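Repair Evenings Are Back at Somlow

After a long summer with the shutters down, the repair evenings at Somlow start again in August, and I could not be happier about it! If you have never been, the idea is very simple. You bring a thing that has stopped working, or come apart, or got a hole in it, and you sit down with somebody who knows a bit about that sort of thing, and you have a go at it together. The kettle is on from the moment the doors open at 6.30pm.

Last season was our busiest yet. We passed 2,000 repairs in the spring (a toaster, if you were wondering, with a spring that had jumped off its hook) and the log book is on to its third volume. Lamps are still the thing we see most. After that come zips, then radios, then garden shears. Frida Dalsgaard took on most of the zips and has very kindly agreed to run a proper session on them this time, with slider replacement in the first half and whole new zips after the tea break. She has 14 places, and you will need to bring your own coat or bag to practise on. Something old that you don't mind unpicking is ideal.

The other big news is the sharpening bench. Elias Sfeir has spent weeks getting the old grinding wheel from the Jurkholm workshop running again, and it is a lovely thing to watch. It turns slowly and drips water everywhere, so wear shoes you don't care about. He'll take kitchen knives, scissors, chisels and secateurs. Please wrap blades in a tea towel or thick newspaper for the walk over, and tape the bundle shut. Serrated knives are a no for now, though he is reading up on them and sounds quite keen.

We also have a shelf of spares, sorted into drawers at last! Fuses, plug tops, lamp holders, hooks and eyes, buttons by the jar, bicycle valve caps. Help yourself and put a coin in the tin if you can. What we are short of is fabric glue, cable in any colour but white, and small screwdrivers, which do seem to walk off in people's pockets. Have a look in yours.

A few practical bits. The side door on Nassar Lane is the one to use, as the front stays locked after five. There are two steps up, and a ramp we can put down if you ring the bell. Anything that runs on mains gets a safety test before it goes home with you, and that can mean a wait of 15 minutes or so when it's busy. We can't take microwaves or anything with petrol in it. Children are very welcome and usually turn out to be the best at finding dropped screws.

If you would like to help, you don't need to be an expert. We need people to greet, to write up the log and to keep the tea going, and you'll pick up plenty just by leaning over shoulders. Send a note through the Lirkano message board or just tell whoever is at the desk.

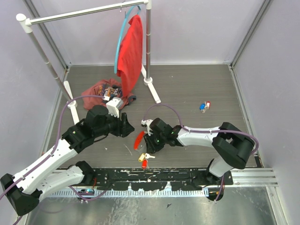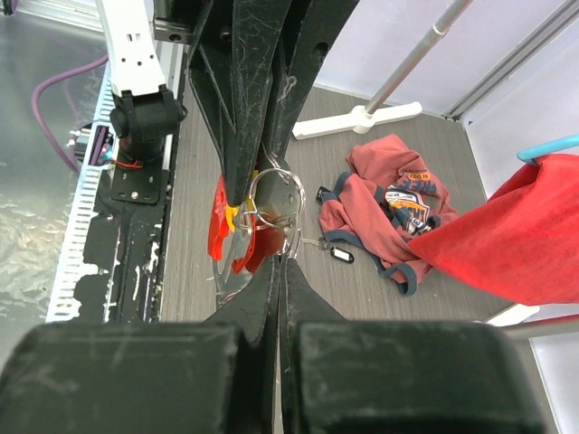
The garment rack, and a bunch of keys with its red and yellow tags.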